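Low-polygon modeling

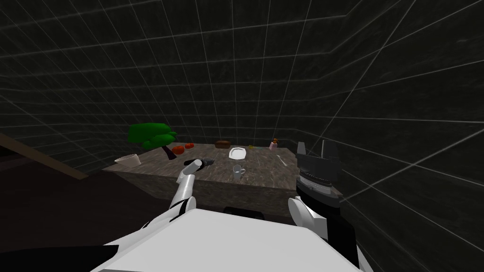
A low-polygon tree with a green canopy and a thin brown trunk, shown on a table with two tomatoes and a small white bowl in a computer-rendered room.

Low-polygon modeling, commonly shortened to low poly, is a way of making three-dimensional computer models with a small number of flat faces. The faces are called polygons and they are usually triangles or four-sided shapes. The term is used in two senses. In the older sense it describes a technical limit, when the computer is not able to draw many faces in the time available. In the newer sense it describes a visual style, which is chosen by the artist for its look.

There is no fixed number of polygons which makes a model "low". The word has a meaning only in comparison with the other models of the same period and with the equipment on which they are displayed. A model that was considered detailed in one decade can be called low poly in the next.

Background

A polygon model, also called a mesh, is made of points in space (vertices), the lines that join them (edges) and the surfaces that are closed by these lines (faces). A curved surface can not be described exactly in this manner. It is replaced by many small flat pieces, and the more pieces are used, the smoother is the outline. Each piece has a cost in memory and in drawing time.

In the early period of real-time graphics this cost was felt very strongly. Arms and legs of characters were often built as simple boxes, and wheels could have six or eight sides. Distant buildings were reduced to a few faces with a painted picture on them. The artists learned to spend the polygons where the eye of the player would go first, mostly the head and the hands, and to save them on the back side of things.

Technique

The work usually begins from a basic solid such as a cube, a cylinder or a sphere. The modeler moves the vertices, cuts the faces and extrudes new parts until the general shape is reached. After this comes the reduction – edges that do not change the outline are removed, and faces that will never be seen from any side are deleted.

The outline, or silhouette, is generally treated as the most important quality. A detail that lies inside of the outline can be painted in the texture, but a detail on the outline must be modeled, otherwise it is lost. The teacher Vittoria Melis asked her students to fill their models with plain black and to check if the object could still be recognized. This exercise is still found in several course books.

Shading has also a strong effect. With flat shading every face receives one tone and the edges between faces are clearly visible. With smooth shading the tones are blended over the edges, and a mesh with few faces may appear rounder than it is. The outline is not changed by shading, so a smooth-shaded ball with few sides keeps its corners against the background.

Trees and plants

Vegetation is a classical difficulty. A natural tree has thousands of leaves, and to model each one is rarely possible in real time. Three solutions are common. The first is the crossed plane, in which two or more flat pictures of the tree are placed through each other. The second is the use of small leaf cards attached to modeled branches. The third is to treat all the foliage as one closed volume, like a cloud or a cone, standing on a simple trunk.

The third solution is the cheapest to draw and is also the one most connected with low poly as a style. It gives no holes in the canopy and does not need transparent textures, which are slow on some devices. Its weakness is that different species are difficult to tell apart. Modelers try to correct this with the shape of the volume and with the color – a tall narrow cone is read as a conifer, while a wide lumpy mass is read as a broadleaf tree.

As a style

When faster graphics hardware became common, the technical reason for low poly became weaker, but the look did not disappear. Small studios continued with it as the models could be finished by one person in a short time. The puzzle game Gristgate, designed by Behrouz Asadi and Heledd Gwynne, was built with a palette of 17 colors and no image textures. Its successor Staketti used 20 colors and added soft shadows. In both games the facets are left visible on purpose.

The style spread later to printed illustration, posters and folded paper models. The designer Valentina Alarcón published a set of 39 paper animals under the name Tapia, each prepared first as a mesh and then unfolded into flat sheets.

Criticism

Some writers have argued that the style became a habit. Reshma Kruger, in an essay for the magazine Prollport, complained that many landscapes in this manner have "the same hill, the same pine and the same pink evening". Others answered that repeated subjects come from shared model libraries, and that the method itself should not be blamed.

See also

Level of detail
Polygon mesh
Texture mapping
Voxel art

This page was last changed on 5 Dec 2018.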